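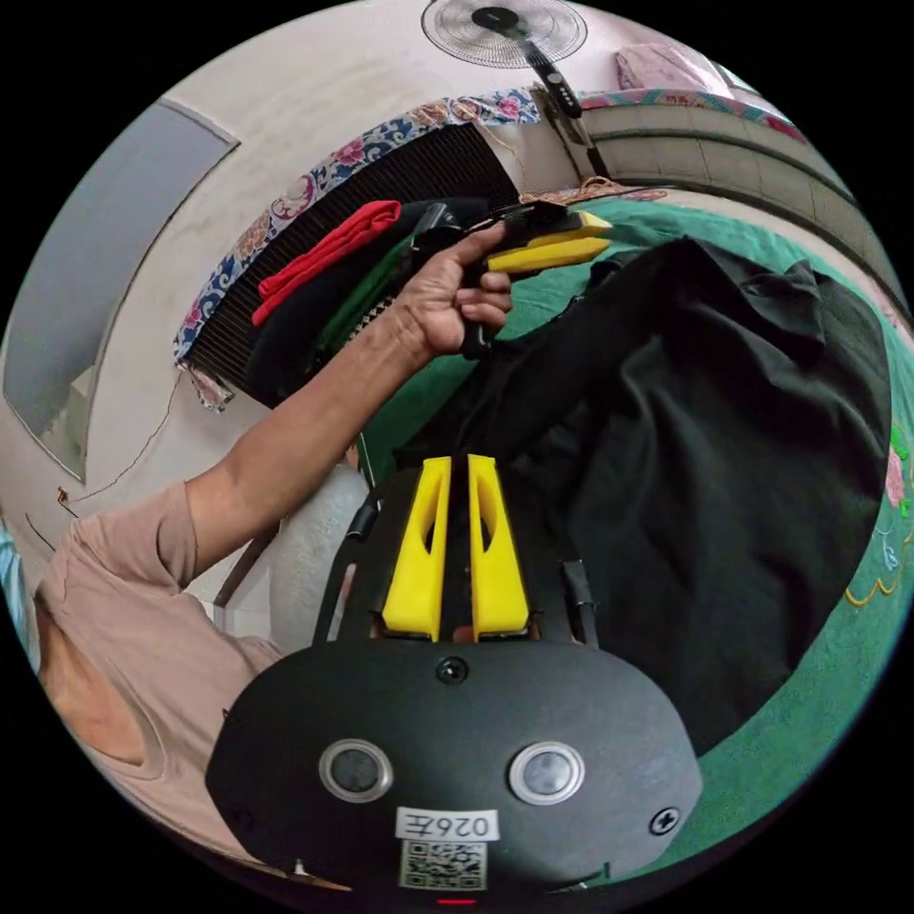 This page was last changed in April

Work and Employment > New equipment and automation

My job is changing from folding clothes to recording myself folding clothes. What should I ask before I agree to it?

I work for a home help and laundry service called Plencombe. We go to people's homes, change beds, fold and put away clothes, and take the bigger loads back to our laundry room in Colstead. I have been there five years. There are 11 of us on the folding side.

Last month we were told that the company has signed up with an outfit called Sondico. They want records of people handling clothes so that a folding machine can be trained from them. The machine is called Derese and is supposed to come to the Colstead room at some point. We do not have a date for it.

For the recording work you hold a gripper in each hand and do the job with those instead of your fingers. They are black with yellow jaws. You pick up a shirt with the jaws, lay it on the bed, fold it, put it on the pile, and do the next one. It saves a video and the movements of the tool. I have had one session so far. It was slower than I expected and I dropped a lot of things. Black T-shirts were the worst because I could not tell where the hem was. My wrists were sore that evening, which I don't get from regular folding.

The offer is that we do recording for part of the shift, at the same hourly rate. Management says it is voluntary "for now." The target is 200 recorded folds per shift. I have not seen anything in writing about what happens if you don't reach it, or what happens to our hours when the machine is working.

I don't hate the idea. I have a bad shoulder and would be glad if something else did the sheets. But I feel like I am being asked to train my replacement and I would like to know what is reasonable to ask for. I am not in a union. I would also like to know if other people have done this kind of work and whether you get faster.

Edited to add: the sessions are done partly in a spare bedroom set up for the purpose and partly in customers' homes, if the customer signs a form.

Tags: automation, laundry, job duties, repetitive strain, consent

Three answers

Answer marked helpful by the asker

I ran the floor at a linen service when we put in automated folding, and before that we did a season of recording work with hand-held grippers much like the ones you describe. I can tell you what went well and what I would do differently. I don't know your state's law, so check anything legal locally.

Get the target in writing first, along with what it measures. A count of 200 folds means very little until you know what counts as a fold. When we started, a dropped shirt that you picked up and finished was thrown out, so people were working at full speed and getting credit for much less. Later the rule was changed and recoveries were kept, and they turned out to be useful to the people doing the training. Ask whether failed attempts count toward the number. Ask who decides, and whether you can see your own count during the shift. Ask too if the target is the same for everything. A hand towel and a fitted sheet should not be worth the same.

Then ask about breaks. Gripping a handle and working a pair of jaws is different from folding with your hands, even though the clothes are the same. You hold your wrists up and your thumbs stay in one place. With regular folding you change your grip constantly without thinking about it. Sore wrists after one session should be reported now, in writing, while it is minor. Our crew settled on alternating: a stretch of recording, then a stretch of ordinary work, and never recording for the whole shift. People who tried to get all their recording done in the morning were the ones who ended up with braces on. Bed height matters too. Most beds are too low to fold on standing up, and with a tool in your hand you bend even more. A table would be better, but if they want recordings on beds, ask to sit or kneel for part of it, and say so before they settle on a setup.

On whether you get faster, yes. In my crew it took eight shifts before most people stopped dropping things. Nobody ever got as fast as they were with bare hands. If your manager is planning the schedule on the idea that you will, correct that early. These are the things that helped:

Grab thick parts, such as a collar or a seam, and leave the thin edges alone.

Slide the cloth flat against the bed before you try to lift it.

Close the jaws fully before you move. Most drops happen when you start moving early.

For dark clothes, put them on something light or bright so the edge shows up. A colored bedspread is better than a dark one. Open the curtains.

Do not build the stack too high. Nudging a tall pile with the back of the tool is an easy way to start over.

Now the harder part, which is the hours. In our case the machine did not replace the folding crew one for one, but it did change who was needed. It was good at flat items and poor at everything else, and it had to be fed and watched. The feeding job was duller than folding. The watching job was better and was paid more, and the mistake I made was letting those positions be filled from outside. The people who had done months of recording already knew what the machine would get wrong, because they had made the same mistakes with the same kind of jaws. They should have had first pick. So I would ask for three things from Plencombe in writing: first consideration for any job running the Derese machine, a set notice period before any cut in hours, and a plain statement that turning down recording work will not be held against you. They may not give you all of it. Asking as a group of 11 is much stronger than asking alone, and in most places coworkers can raise working conditions together without a union.

As for pay at the same hourly rate, that is common, and I would push on it a little. You are doing your old job plus producing something the company is presumably being paid for. Some places pay a premium per session. Ask if there is one. It is an ordinary question and a manager should be able to answer it.

Second answer

I do this work now, different company, clothes and kitchen stuff. It's fine. The first couple of sessions are annoying and then you get the hang of it. Wear short sleeves or push them up, long sleeves catch on things. Turn the fan away from the clothes if there is one, light stuff blows around and you have to redo it.

I wouldn't worry so much about the machine. I have been hearing it's coming since I started.

Reply from the asker

Thanks, the fan thing is useful. The room gets hot.

Third answer

The previous answers cover the work and the hours. I would add something about the customers' homes, which you mention in your edit.

The tool records what is in front of it. In a bedroom that means a great deal more than the clothes: what is on the wall, what is on the shelf, what is lying on the bed, and anyone who walks in. The customer signing a form covers the customer. It does not necessarily cover a grown son who lives there, or a visiting nurse. Before you go into a home to record, you should know the answers to the following.

Who in the household has agreed, and is it on paper where you can see it.

What you do if somebody comes in partway. There should be a simple way to stop and to mark that piece for deletion, and you should be shown how.

Is sound recorded. Customers talk to you. Some of your customers may talk to you about private matters precisely because you come every week.

How long it is kept and who gets it after Sondico.

The same questions apply to you. Your arms and part of your upper body can end up in these recordings, particularly if you are working with two tools and each one picks up the other hand. Read your own form as carefully as the customer's. Look for what happens to recordings after you leave the company. In my experience they are usually kept, and there is usually no extra payment.

You should also ask what to say if a customer refuses. Some will. They should get the same service on the same day as before, and you should not be the one who has to talk them around. If the count is per shift and your customers that day have said no, the count should be lowered for you. I would get that agreed along with the definition of a fold.

On training your replacement, I work in scheduling for a care agency, so I see this from the other side. Folding is a small part of what your customers are paying for. They are also paying for someone to come in, notice that the bed has not been slept in, and ask why. A machine sitting in a room in Colstead does none of that. If the folding does move there, the time it frees up could go to longer visits or it could go to fewer staff, and that gets decided by whoever writes the schedule. Ask which it will be. Ask before the machine arrives, because the schedule for it is probably being drafted already.

Update from the asker

I took the list in. The count is going to include drops if you finish the item, and we can see the number ourselves now. Recording is limited to half the shift. They said no to extra pay. First consideration for the machine jobs is "being looked at," and a few of us have asked for that in an email so there is a copy. I reported my wrists. They are getting us a folding table for the spare room, although some of the recording still has to be on the bed.

No answer yet on what happens when a customer says no. I will add it when I hear.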